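Blue caddies or bare screws for bay drives?

esikora, 7:40
Rebuilding the file server on Sunday. The Gosling case takes screws or clip-in caddies. Drives run at 40 C under load. Any thermal reason to avoid plastic?
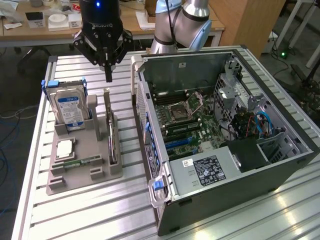
Re: Blue caddies or bare screws for bay drives?

wpawlak
Screws. Metal contact moves heat into the cage. I measured 5 degrees lower on mine.

hbarbier
Disagree. Airflow dominates. One case, one room, no control run — that 5 could be fan position. 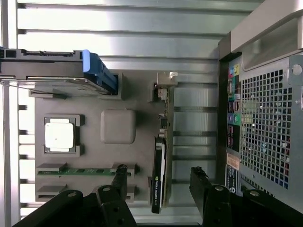
qduan
Swap time matters more to me than either figure. I replace drives from a pool of 13. A curved blue handle at the end of the drive gives you something to grip; four screws per drive do not.

wpawlak
Fine for swaps. He asked about heat.

esikora
Will log both for 30 minutes and post the numbers.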